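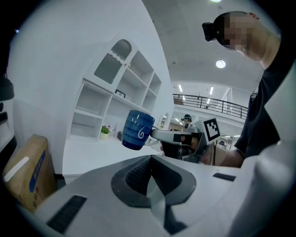 Mirjam Holzer a écrit :
Pour répondre au premier message : je mettrais les mugs derrière la porte vitrée et je laisserais les casiers ouverts à la déco. Un mug stocké à l'air libre prend la poussière et, si la cuisine n'est pas loin, un film gras. Sur une pièce à bandes horizontales en relief, ce film se loge dans les creux et le passage au chiffon ne suffit plus.

Drelta a écrit :
D'accord pour la poussière, pas pour la porte. Un mug qui sert tous les jours n'a pas le temps de s'encrasser. Ouvrir et fermer une porte vitrée plusieurs fois par jour fatigue les charnières, et sur les meubles de ce style les vis de charnière sont courtes. J'ai dû reboucher et repercer chez moi au bout de 2 ans.

Severin Moser a écrit :
Auteur du sujet. Je précise, ma question était mal posée. Il s'agit du mug bleu et de quelques autres du même genre, utilisés quotidiennement. Le meuble est blanc, avec la partie vitrée en haut à gauche, des casiers ouverts à côté et en dessous, et le plan devant.
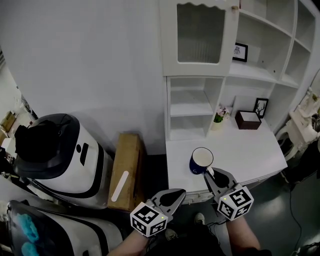 Pour l'instant les mugs restent sur le plan, ce qui ne me convient pas : le bord avant est la zone où l'on pose tout et où l'on accroche tout avec la manche. Je voudrais les ranger à portée de main sans déplacer la plante ni le coffret. Le fond des casiers est à 40 cm du bord du plan (mesuré mardi). Reste à savoir si je pose les mugs directement sur la tablette ou sur un support.

Furkon a écrit :
Directement sur la tablette, non. Le talon d'un mug en céramique est souvent laissé sans émail et il est abrasif. Sur une surface blanche, les rayures se voient en lumière rasante au bout de quelques mois. Feutre fin collé, ou liège. Éviter le silicone, qui retient l'eau sous la pièce quand on range mal essuyé.

Mirjam Holzer a écrit :
Le liège retient aussi l'eau.

Furkon a écrit :
Il l'absorbe et la rend. Le silicone la bloque. Ce n'est pas le même effet sur la tablette.

Mirjam Holzer a écrit :
En théorie. Chez moi le liège a laissé une auréole brune sous 4 mugs, sur un meuble blanc également. Je l'ai remplacé par un tapis ajouré Mösli, réf. 2823, découpé au cutter. Aucune trace depuis juin.

Drelta a écrit :
Autre point : l'orientation. Anse vers la main dominante, toujours, et ouverture vers le haut. Retourné, le mug repose sur la lèvre, qui est la partie la plus fine et celle qui s'ébrèche. Pas d'empilage non plus. Et si vous tenez à des crochets sous tablette, vérifiez l'épaisseur avant de visser. Les Colent sont donnés pour une charge allant jusqu'à 2 kg, mais c'est la tablette qui lâche, pas le crochet.

Severin Moser a écrit :
Pas de crochets, je ne veux pas percer. Je retiens les casiers sous la vitrine, juste à gauche du pot de fleurs, avec le tapis ajouré. La vitrine garde ce qui sert rarement.

Furkon a écrit :
Prévoyez quand même du feutre sous le coffret en bois si vous le faites glisser.

Sujets similaires
Tablette blanche : enlever une auréole sans abrasif
Charnière de vitrine desserrée, reboucher ou décaler ?
Traces de cuillère dans un mug émaillé
Plante fleurie sur plan de travail, quelle soucoupe ?
Liège ou feutre sous la vaisselle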